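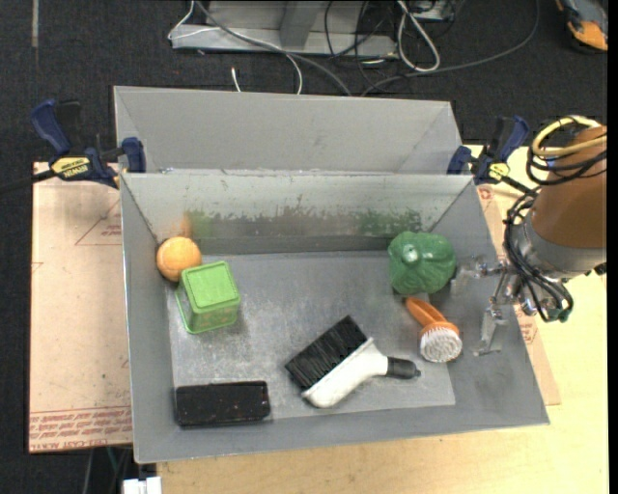 **What changes for the people on the returns line when an arm takes over part of the sorting?**

Mostly the reaching. The arm picks single items out of a bin, and the people who used to do that now load bins, clear jams, check odd items and decide what goes back on the shelf. Shift lengths and pay grades at the Pisosthorpe site stayed as they were.

# Treloar bin-picking set

Search this site Search Go

Treloar is a set of recorded picks made for the household returns line at Pisosthorpe. The picking software is called Pokard. The same software is due to go to the Karkness site, where the mix of goods is different, so please read the section on limits before reusing any of this there.

## Contents

- 3000 pick attempts, each with stills, arm positions and a result code
- 600 of those attempts marked as held out for testing
- a notes file written by the line staff
- a plain text list of item names as used on the floor

The items are small household goods: brushes, lidded plastic containers, balls, ceramics and similar. In the still at the top of this file, the arm's gripper is over the right wall of the bin, close to a green ceramic piece and a small scrub brush with an orange loop for a handle. A larger hand brush lies next to the scrub brush. Mixed loads like that are normal in Treloar. We did not sort by material first, as the line doesn't either.

## Result codes

`ok` The item left the bin and reached the tray.

`drop` The item was lifted and fell.

`miss` The gripper closed on nothing.

`push` The item moved but was never lifted.

`stop` A person pressed the stop button. No reason is stored with this code. Staff asked for that, and it was agreed before recording began.

## How the work was set up

One person looked after the station at a time. They filled the bin by hand, stepped back behind the floor line and started a run. A run was 15 attempts. After 10 runs they swapped with someone from the packing side.

The swap was added after the first week. Watching the arm turned out to be more tiring than picking by hand, and people said they lost track of what they had already checked. Swapping helped with that. It also meant more people learned how to restart the station, and the night shift stopped having to wait for a technician.

## What changed on the floor

The notes file covers this in the staff's own words. In short:

- Less bending and reaching over bin walls. Several people mention their shoulders.
- More time standing still. Mats were put down, and a stool was added in August.
- Item checks moved from the end of the line to the start. Chips and cracks in ceramics now have to be caught before loading.
- The quiet jobs that used to go to people on light duty were partly absorbed by the station. This is not solved. Two notes ask for it to be raised again.
- New starters no longer learn the goods by handling all of them. Training now includes a half shift of hand picking.

Speed is left out of this file on purpose. Attempt times are stored for debugging the arm and must not be used to compare the people loading the bins. Worker names, badge numbers and shift IDs were never recorded.

## Known limits

- Handles lying against a bin wall are hard to grasp, and `push` is common there.
- Round items tend to end up in corners.
- Glossy ceramics have more `drop` results than anything else in the set.
- Lighting is from one building only. Karkness has skylights.
- Bins were filled lightly. Treloar says little about deep or full bins.
- The item list uses floor names, and some goods have two. "Block" and "rubber" overlap.

## Use

Internal use, and use by partner sites, is fine without asking. For anything else, write to the line office first. If you retrain Pokard on this set, leave the held-out attempts alone and report results by code, not as one overall score.

## Changes

1.2 Fixed swapped `miss` and `drop` codes in one folder.
1.1 Added notes file.
1.0 First copy.

Comments (3)

**packing_b** The stool is good. Can the other end of the line get one too?

**nightdesk** Are the restart steps in the notes file the current ones? The sheet on our wall has an extra step after the tray is emptied.

**line office** The notes file is current. Please take the wall sheet down. Stool request passed on.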